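## 7. Folding long-sleeved tops on the tile mat

This section covers sweatshirts and other pullovers with ribbed cuffs. For shirts with buttons, see section 9.

**Before you start**

- Brush the mat with a dry cloth. Grit between the tiles marks pale fabric.
- Pull the sheet tight under the mat on all four sides.
- Keep chargers and power strips at the head end, clear of the folding area.

**Caution:** Do not iron on the mat. The cords that join the tiles can weaken with heat.

1. Lay the garment flat with the collar toward the head of the bed.
2. Smooth the body from the collar down to the hem with the flat of the hand. Light wrinkles may be left.
3. Extend both sleeves straight out to the sides.
4. Fold the left sleeve diagonally across the body, so that the cuff comes to rest near the center.

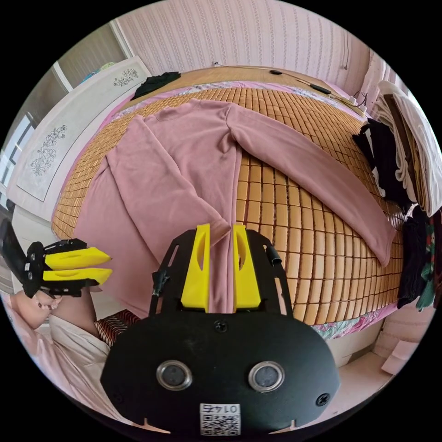

Maksymiv wrote in, after the March edition, that the right sleeve should go in first if the garment is to be stored with the left edge facing out, and that the order makes no difference for thick fleece. Both orders are acceptable. Use one order for the whole stack – mixed stacks lean.

5. Fold the right sleeve across in the same way, laying it over the left.
6. Turn each side of the body in toward the center line. The two folds should meet without overlapping.
7. Bring the hem up to a point just below the collar, then fold in half once more.
8. Press down lightly and lift with both hands from underneath.

**Note:** On a bare mat the tile joints can be used as a ruler. Choose one row, line up the hem with it, and keep to that row for each garment of the same size.

**Note:** If a cuff catches between two tiles, bend the mat slightly upward at that point to open the joint. Do not pull – a pulled thread at the cuff will run.

### 7.1 Stacking

Stack no more than 11 folded tops in a Hudeo drawer, or 9 if the fabric is fleece-lined. Place the heaviest at the bottom, with all collars facing the same way.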